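Print this story | E-mail this story

The Room That Wasn't

I was on my third cup of tea when Raíssa Dantas put her head round the door and told me Filalach had failed again.

"Failed how?" I said.

"Same as yesterday. Goes in, turns left, stops. Sulks."

You have to understand that Filalach doesn't sulk. Filalach is a program that steers a make-believe robot through make-believe rooms and tries to find whatever we've asked it to find. But I'd been living with it since the spring, and I'd started saying good morning to it when I switched the screens on, so I wasn't going to argue with her.

We had 3,000 rooms by then. I'd made most of them, or rather I'd written the thing that made them, and I was as proud of it as my gran was of her dahlias. You gave it a list of furniture and a number and off it went, putting down chairs and beds and rugs, sticking windows in the walls (with a bit of street outside, because Jailson Brito said a window with nothing behind it gave him the creeps). Then it dropped in a few small things for Filalach to look for. It never made the same room twice, which was the whole idea. If you train a robot in one room it learns that room. Train it in thousands and with any luck it learns what looking is.

That was the theory, anyway. Welington Rocha had written it on the whiteboard in March and put a box round it, and the cleaners had been careful not to touch it ever since.

"Which room?" I asked.

"714."

"And yesterday?"

"Also 714. It's fine in the rest! Well, it's fine in enough of the rest."

So I pulled up 714 and had a good look, and I'll tell you, I felt a bit odd. I'd grown up in a flat over a shoe shop, and my brother and I had shared the back bedroom, and we never had enough in it. One big chest of drawers we both fought over. Toys left wherever we'd dropped them. I knew perfectly well that a number had gone into one end of my program and a room had come out of the other — but I had the feeling I ought to take my shoes off.

I didn't tell Raíssa that. I told her I'd check the lighting.

I checked the lighting. I checked the floor, in case there was a gap in it, and the walls, in case one was only solid from one side (it happens, don't laugh). I stayed till the corridor lights went off and I had to wave my arms to get them back. Around nine Osvaldo Moura came by with his coat on and stood behind me eating crisps.

"Have you tried moving the start?" he said.

"Why would I move the start?"

"Dunno. You've always got it coming in at the same spot. If I came in there I'd turn left as well."

I was quite rude to him, I'm sorry to say. Then he went home and I moved the start.

I set it going from 4 places, one after another, everything else left just as it was. From the first it turned left and stopped. From the second it wandered about like a man looking for his glasses. From the third it went straight over and found what it was after, quick as you like, and from the fourth it did the same. I ran them all again and got the same again, and by then I was out of tea and talking out loud.

It wasn't the room at all. It was me. I'd made thousands of rooms, all different, and I'd walked Filalach into nearly every one of them by the same sort of door, facing the same sort of way. It had learned to turn left at the start because in my rooms turning left mostly paid. My dahlias were all leaning the same direction!

I rang Reinaldo Nogueira, who was in charge of us and who went to bed early. He listened to the whole thing without a word.

"So how many do we run again?" he said at last.

"I'd want to start with 301 of them. The ones we held back for testing. New starts, all of them, picked by chance."

"And the paper's due when?"

"November."

There was a long breath down the phone. Somewhere behind him a dog was having a drink of water, very loudly.

"Put Osvaldo's name on it," he said, and rang off.

I set the new runs going and should have gone home. I got my coat as far as one arm. Then I sat down again and opened 714, with no Filalach in it this time and nothing to find, and I had another look round from the spot by the start, and after that from the far side, where I'd never once thought to stand.

E-mail this story to a friend | Print this story

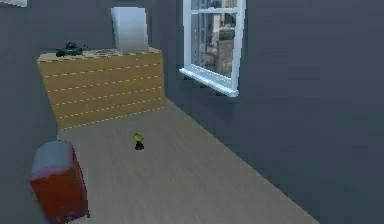 Why did Filalach fail in room 714 from some starting places and succeed from others?

It had been trained with nearly the same starting place in every room, so it had picked up a habit of turning left and only searched well when the start didn't set that habit off.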